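Workshop notebook, July, started writing 7:40 in the morning with coffee

Okay, sourdough starter number two is officially the keeper. I know this notebook is supposed to be for the whole bakery workshop and I keep filling it up with rye, but bear with me, because the rye is finally going somewhere!

Where I left off: the Flarnimon loaf (dark rye, coriander, a bit of molasses) kept coming out gummy in the bottom third. Slice it the same day and the knife drags and comes out looking like it's been through wet clay. Slice it the next day and it's better but still not something I'd want to hand to a customer. Kalliopi thought underbaked. I thought too much water. We were both sort of right, which is annoying when you want to win.

So yesterday I did four loaves, all from one mix, 1,000 g flour total, same tins. Two went in the deck oven on our normal program and two got the long bake, dropping the heat after the first stretch and then leaving them alone until the crust was almost scary. The long ones were much better. The crumb is tight but it springs back when you press it, and the smell is sort of malt and dried plum. The short ones were gummy again. One of them had a flying crust too, a big gap right under the top, so that dough was probably overproofed on top of everything else.

Flour: this was the Dimitriou medium rye, the new sack. It drinks more than the old one did. I had been adding extra water by feel and I think that's half my trouble, my hands still remember the previous sack. Going to hold the water back and let the soaker sit overnight before deciding anything. Christos, if you read this before I'm in, please don't "fix" the soaker, it's meant to look like cement.

Starter notes. Number one smells like nail polish remover by mid-afternoon and I've given up being patient with it. Number two gets fed at 5 in the morning and again before we close, stiffer than the book says, and it's ready when the dome just starts to go flat in the middle. Kept it on the shelf over the mixer, where it's warmer than I'd guessed. If the weather keeps up like this I'll move it down to the floor by the flour bins and see.

Scale drift again! The little one by the sink read 114 g for a salt tub that was 109 on the big one. That's a lot of salt if you're scaling for one loaf. I've put tape over it so people stop reaching for it. New batteries made no difference, so unless someone loves it I'd say bin it.

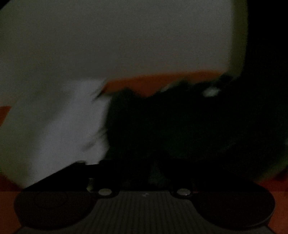 Notes and photo: rye bench / comments to Kalliopi Theodorakopoulos or Christos Vrettos

Caraway next. Christos wants it ground, I want it whole, and I suspect we'll end up cracking it in the mortar like we did for the Lotivar rolls. Those did taste good, to be fair. Toast it first though – the untoasted batch tasted of cough drops, and I ate most of it anyway.

Things to try on the next bake: scald a fifth of the flour with boiling water and let it cool all the way down before it goes anywhere near the starter. Last time I got impatient and I'm pretty sure I cooked some of my poor yeast. Also shorter final proof, dust the tops with rye flour and pull them when the cracks are about as wide as a pencil line. I was waiting for the big dramatic cracks and that's too late for this dough.

Wrapping: linen for the first night, then paper. The loaf I left in plastic went leathery on the outside and sweaty underneath, and I ended up turning it into crumbs. (Crumbs are in the tall jar. They're great on the leek thing.)

Still have to ask Prirketo whether they can do the coarse meal in smaller sacks. The big ones take us forever to get through and the last bit always smells a little stale to me, even though Kalliopi says I'm imagining it.

Soaker is mixed and covered on the bottom shelf. Oven on at 4:30 tomorrow, and whoever gets in first feeds number two.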